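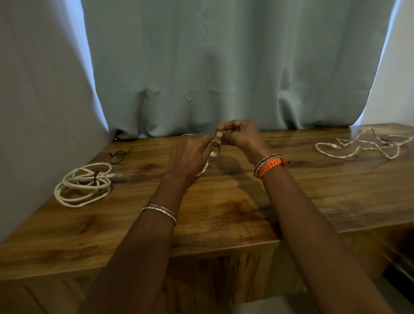 Words and photos by R. Breathnach

The Trusano repair fair is held in the old wool store behind the railway yard, and 64 stalls had signed up for it this year. Entry was $13, paid at the gate. Parking was on the grass and filled early, so we left the car near the oval and walked back.

I started in the electrical section at the eastern end. People bring in lamps, toasters and radios and sit down with whoever is free. Next door a stall was selling secondhand plugs and fuses by the scoop.

Clothing repair took up the middle of the shed. I had a jacket zip replaced for $8 and waited an hour for it. Amon, the shoe people from the main street, were resoling boots but had stopped taking names by eleven.

Stimport ran the tool library stand. It now has 450 items to lend, mostly garden and carpentry gear, and membership is open until February. I put my name down for a hedge trimmer.

Food was a sausage sizzle and one coffee van. Take your own water, as the only tap is outside by the toilets.

The organisers' board at the exit gave the gate count as 1,017. The shed is level throughout and fine for prams. Dogs have to stay outside.

Posted 01/10/2025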